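Speaker notes – "Show it once, then get out of the way"
Trosside meetup, June 24, 2025
Talk slot is after the coffee break, so expect people to wander in late

Before I start: check the clicker, check that slide 2 has the new title, drink water. Last time I talked myself hoarse by the halfway point.

Slide 1 – Hello

Hi everybody, thanks for coming back from coffee. I work on the manipulation side of the Dudesen project, and today I want to talk about one fairly small method question that ate my entire spring. The question is this: when you teach an arm to pick things up by demonstration, where should the demonstrations start from?

(Pause. Let people think it's a boring question. I thought so too!)

I'm doing this talk with a lot of help from Wondimu Chala, who wrote most of the training code and will tell me if I get the details wrong. Wave, Wondimu.

Slide 2 – How we used to do it

So the usual routine in our lab looked like this. You put the arm in its home pose. You lay out your objects. You drive the arm through the whole task by hand, from home pose to the finished drop, and you save that as one demonstration. Then you go back to home pose and do it again. And again. And again, until your lunch is cold.

The trouble is that the policy you get out of this is very good at starting from home pose and pretty lost everywhere else. If it drifts a little on the approach, it's now in a place it has never seen, and it does what I call the slow wander, where the gripper floats along above the table like it forgot what it walked into the room for.

Ask the room: who has seen the slow wander? (Hands. There are always hands.)

Slide 3 – The idea

What we tried is almost embarrassing to put on a slide. We kept the full demonstrations, just fewer of them, and spent the rest of the time on what we call pickups. A pickup is a short recording that begins somewhere in the middle of the task. The gripper is already out over the table, a bit off to one side, a bit too high, maybe turned the wrong way, and the person driving fixes it and finishes the job.

Other people have done versions of this, and I want to be clear about that. Collecting corrections is an old idea. The part we cared about was the bookkeeping: how do you choose the starting points, and how many do you need before it stops helping?

Slide 4 – Choosing the starting points

Three ways we tried. (Go slow here, this is the slide people photograph.)

First way, random. The arm moves to a random spot in the space above the table and you start from there. Easy to set up, but you waste a lot of recordings on places the policy would never end up in.

Second way, from failures. Run the policy, wait for it to get stuck, stop it, and start recording from wherever it stopped. Great data, very slow. You spend half the day watching an arm be confused.

Third way, which is the one we kept. Take the full demonstrations, pick a point along each path, and nudge the arm off that path by a small amount before you start. You stay near the places that matter and you don't have to wait for a failure. Wondimu wrote a little script that does the nudging and refuses any pose that would put the fingers through the table. I asked for that last feature after an incident in May that I won't go into. The table is fine.

Slide 5 – The setup

Keep this one short, people want numbers.

Household stuff, toy food, one arm, one two-fingered gripper. We move the objects between recordings and we don't tape anything down. The containers change roles too: sometimes the plate is where things go, sometimes it's where they come from. I wanted clutter with different heights in it, because a tall thing next to a flat thing changes how you have to come in.

Zakhar Yurchenko did a lot of the driving. If you watch his recordings next to mine you can tell us apart right away. He comes in high and drops straight down, I come in low and sideways like I'm sneaking up on it. We left both styles in.

Slide 6 – Results

OK, numbers. We had 58 test layouts, the same ones for every policy, and each policy got one try per layout. No second chances, no nudging an orange back into place when you think nobody's looking.

Full demonstrations only: 13 failures that were the slow wander. With the pickups mixed in: 3. Same total recording time for both, and that's the comparison I care about. If you only count recordings, the pickups look like more data, but they're short, so time is the fair way to do it.

(Someone will ask about the other kinds of failures. Answer: grasp slips didn't change much at all. Pickups help you get to the object. They don't help you hold on to it. Say this even if no one asks.)

Slide 7 – A starting point, up close

I like to leave this slide up while I talk, so don't rush past it.

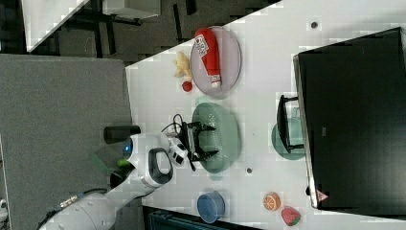

Fingers open over the green colander, ketchup bottle across the plate behind it.

Think about a moment like this one as a place to begin a recording. The gripper is out over the table with its fingers apart, and there's a plate, a colander and a bowl all within a short distance of each other. If you had only ever shown the arm how to start from home pose, you'd be hoping it works out the rest from here. With a pickup, you get to show it directly.

Also look at the shapes. The bottle is long and lying down, the strawberry is small, the colander has that wide rim you have to clear. Shift your approach a little for one of those and you may well need a different shift for the next one. We ended up scaling the nudge by how close the gripper was to the nearest object – smaller nudges when you're close in, bigger ones out in the open. That change was Zakhar's idea and I argued against it for a week. He was right, it's in the code now, he has been very gracious about it.

Slide 8 – What didn't work

I always like it when people include this slide, so I'm including it.

Too many pickups is bad. When we went past a certain share of the data, the policy got fuzzy about how to begin. It was great in the middle of the task and then hesitated at home pose, the exact opposite of our first problem. We keep the full demonstrations in there for that reason.

Pickups that started right on top of the object were useless too. There's nothing left to correct, so you're basically recording a gripper closing.

And we tried having someone new to the arm do the pickups after 14 minutes of practice. Mixed. Their corrections were fine but they paused a lot before moving, and the policy learned the pause! We trim the still part off the front of every recording now. If you take home one practical thing today, please trim your pauses.

Slide 9 – Next

We want to try this at the Prunton lab, with a different table height and different lighting, and see how much of it carries over. I have a guess and I'm not telling you what it is, so I can't be embarrassed later. There's also a side project we're calling Magesa, where the script suggests the next starting point based on where the policy seems least sure of itself. It runs. I don't trust it yet.

Questions

Likely ones: does it need a camera on the wrist (we haven't tested it properly, say so), can they have the nudge script (yes, ask Wondimu), how long is a pickup (it varies, they end when the object is where it should be). If it goes quiet, ask the room how they choose their own starting poses.

Leave slide 7 up during questions. Collect the adapter from the podium.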